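3.2 Hanging storage near the worktop

In the first part of the study, most households kept their cooking tools in a drawer. When we went back to the Omholm flats in November, several had moved at least part of the set onto a hook rail or a hanging holder near the worktop. This section deals with those kitchens. The flats all have the same basic layout, with a short run of counter that ends at an inside corner, and the corner was the place people picked most often for hanging things.

Residents gave fairly ordinary reasons for the choice. The corner is out of the way when someone is chopping or rolling dough, and the tiles behind it can be wiped down. One resident in the Skastgate building said she had tried a jar on the counter first but kept knocking it over with her elbow. Another had inherited a holder from a previous tenant and never thought about where it should go.

We coded 332 entries from the kitchen diaries that mentioned reaching for, putting back or looking for a tool. Entries were coded separately by two readers (Levchenko and Albers), who then met to settle the ones they had marked differently. Most disagreements were about whether "grabbed the spatula" should count as reaching or looking when the diary did not say where the spatula was.

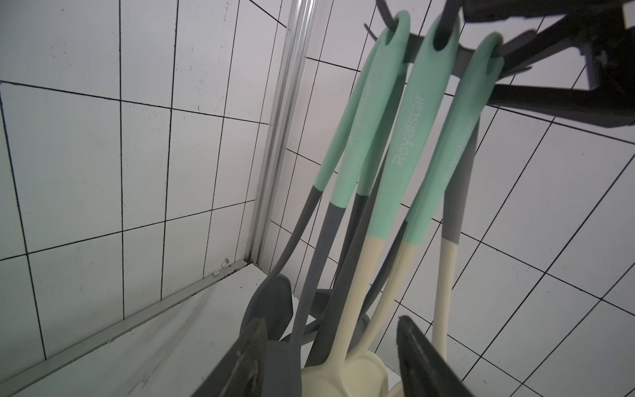 Figure 4. Silicone-handled utensils hanging from a dark grey holder beside a tiled corner.

Putting back was the weak point of drawer storage. Diary keepers with drawers often wrote that a washed tool stayed on the drying rack until the next meal, and was then used straight from the rack. Those with hanging storage reported this less often, although a few said they waited until the handle was fully dry before hanging it up, as drips ran down the wall and marked the grout.

Handle colour came up more than we had expected. Where all the tools in a set shared the same colours, people told them apart by the working end, and when that end was hidden behind another tool they sometimes took the wrong one. Karpenko's earlier work on shared kitchens describes the same problem with knife blocks. Our diary keepers dealt with it by keeping a fixed order on the hooks, usually without having talked it over with the others in the flat.

Cleaning of the wall and the counter edge was recorded in only 12 of the diaries. These entries are too short to say much about, but grease on the tiles near the cooktop is mentioned repeatedly, and so is the strip where the wall meets the counter. We return to cleaning in Section 3.4.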